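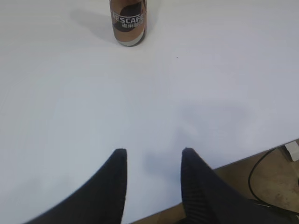
**Moodley Manipulation Group, Department of Mechanical Engineering, Sasby Institute**

## 4.2 Two views, one tabletop

Our policy, Nustia, takes a wrist view and a fixed view and is trained on 1,424 teleoperated episodes. The usual way to combine the views is to glue their features together and hope. We did this first. Hope performed poorly on 31 of our test layouts, nearly all of them involving clear plastic.

From the wrist (Figure 4a), a coffee can straight ahead is an easy target, with a lot of plain white table between it and the open fingers. Stationery is less polite. A transparent ruler with a pen lying across it (Figure 4b) has edges that come and go with the glare, and the network is happy to treat the reflection as the object. 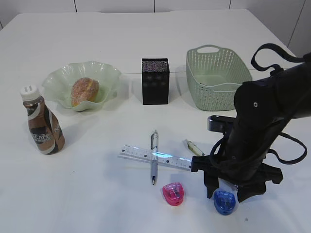 One reviewer of an earlier draft asked whether a depth sensor would make the whole question go away. We tried one. It reported the table under the ruler with great confidence and had no opinion on the ruler.

Nustia instead learns a gate that weights each view at every control step. Early in a reach the fixed view dominates, and near contact the wrist view takes over. The gate gets no labels of its own and is trained only through the action loss. Pens at different angles (Figure 4c) are a useful check, as the grasp needs the right heading as well as the right spot.

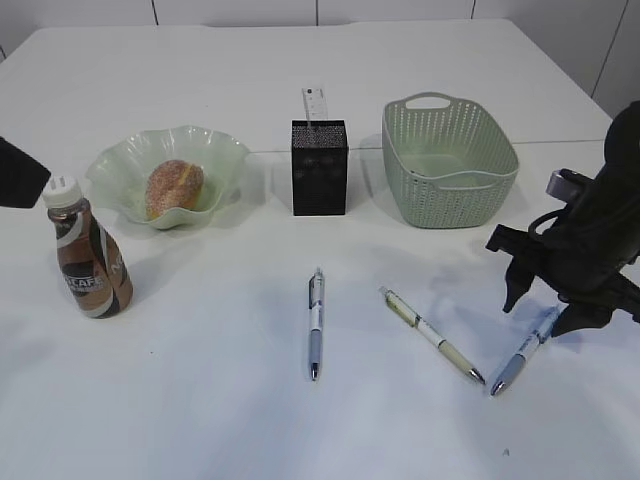 Why not switch views at a fixed height, a colleague at Takunport wanted to know, and save everyone the trouble? A fixed switch does match the gate on bottles and bowls. It falls behind on pens, where the best moment to switch depends on what is lying next to them.

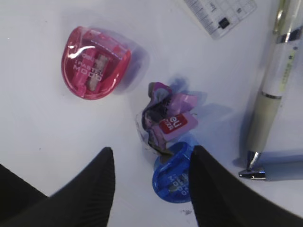
*Moodley Manipulation Group, Sasby Institute*

**Figure 4.** Inputs to the gate. (a, d) Wrist view; (b, c) fixed view. In (d), clear film lies beside the translucent blue sharpener, our least favorite pairing. Gate weights for these layouts are listed in Appendix B.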